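Derdale Walkers and Cyclists Forum
Board: Places to stay
Thread: Guest house or self-catering for a week in Derdale?

fellside_mo
We're planning a week in Derdale in June, two of us, mostly walking. Last time we took a cottage and spent half the holiday buying food and washing up. My husband wants a guest house this time with breakfast done for us. I'm not convinced, because we like to be out before 7 and most places don't start serving until 8. Has anyone done both? Budget is fairly flexible but I don't want to pay for a breakfast we don't eat.

tarnhopper
Done both several times. Guest house every time if you are walking. You come in wet, someone else has hung the towels up, and there's a drying room if you choose well. Ask about the drying room before you book. Some of them say "drying facilities" and mean a radiator in the hall.

As for early breakfast, ring them. Most will leave cereal and a packed lunch out if you ask the night before. The packed lunch usually costs extra.

B_Oakes
Disagree. A cottage gives you a kitchen table to spread the map on and you can go to bed when you like. In a guest house I always feel I have to be quiet after 9. Also the cost. We paid 40 a night each last time for a room I could hardly turn round in.

tarnhopper
40 each with breakfast is cheap. What did you expect?

B_Oakes
Room for a rucksack.

gravelandgrit
Depends which end of the valley you want. At the top end there is hardly anything except cottages and the campsite. At the bottom end you have the guest houses along the main street, and the Wirkaletti, the small hotel by the bridge. I know it has mixed reports. We had a back room and it was quiet. The front rooms get the delivery lorries from 5 in the morning.

fellside_mo
Thanks all. What is the breakfast like at the Wirkaletti? And does anyone know if they let you check in before 3? We'd be coming by the early train.

gravelandgrit
Check in is 3 and they stick to it, but they'll keep your bags behind the desk. Breakfast is a buffet, fine, nothing special. The coffee at breakfast is poor. Get it in town.

mrs_plumtree
I wouldn't stay at the Wirkaletti again. Our shower ran cold by half past 7 both mornings and when I mentioned it I was told to shower earlier. The bed was comfortable, I'll give them that. We moved up to Urnar for the rest of the week, which is 20 minutes further on the bus, and had a much better time. Small village, one pub, good path straight out of the back of it.

gravelandgrit
We had no trouble with the water, but that was before they put the extra rooms in.

tarnhopper
Urnar is nice but check the bus. The last one back up used to be 20 to 6, and if you miss it the taxi is 35. We missed it.

B_Oakes
Another vote for a cottage with a car, then.

fellside_mo
We haven't got a car, that's the trouble. Walking from the door would suit us best. Is there anywhere to eat in Urnar apart from the pub?

mrs_plumtree
Only the pub in the village itself. It stops serving at 8 and doesn't take bookings. Down in Derdale there is Vishwakarma, the curry house opposite the chapel, and that's worth the trip. Go early and get the bus home, or get a takeaway and eat it in your room if the owners don't mind. Ours didn't.

slowmiles
I'll put in a word for a third option, a room with a bit of a kitchenette or at least a proper drinks tray. That's what we look for now. We're early starters too, and what we need before a walk is two mugs of tea and a bowl of something, and after a walk we need two more mugs of tea. A full kitchen is wasted on us. A cooked breakfast at 8 is wasted on us as well.

Things I ask when I ring up: is there a kettle in the room, is there a fridge or will they keep milk for us, and is there a flat surface big enough to make sandwiches on. The last one gets a silence sometimes, but it matters.

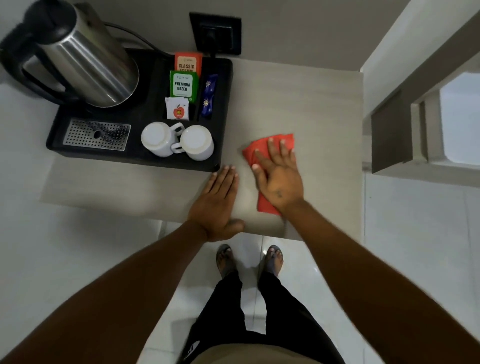 The other thing is price. Ask for the room-only rate even if it isn't on the website. We've had 11 a night knocked off for two people by saying no to breakfast, and over a week that paid for most of our evening meals. Not everywhere will do it. Some places just say breakfast is included and that's the end of it.

tarnhopper
Fair point about room only. I'd still want the bacon.

B_Oakes
Those little milk cartons though. You need four for one mug. Take your own milk.

slowmiles
We take a small flask and fill it at the shop. If there's no fridge it sits on the windowsill overnight and it's been fine, though maybe not in a heatwave.

mrs_plumtree
The place we had in Urnar does room only if you stay three nights or more. It's the white house just past the bus shelter. There's a kettle in the room and they'll put milk in their own fridge for you. The stairs are steep, if that's a problem for either of you.

fellside_mo
Stairs are fine. I hadn't thought of asking for room only. I'll ring the Urnar one tonight and ask about milk and somewhere to dry boots. Does anyone know if the shop there opens early?

gravelandgrit
Half past 7 when we were there, and it shuts for lunch. Bread is usually gone by 11, so get it first thing.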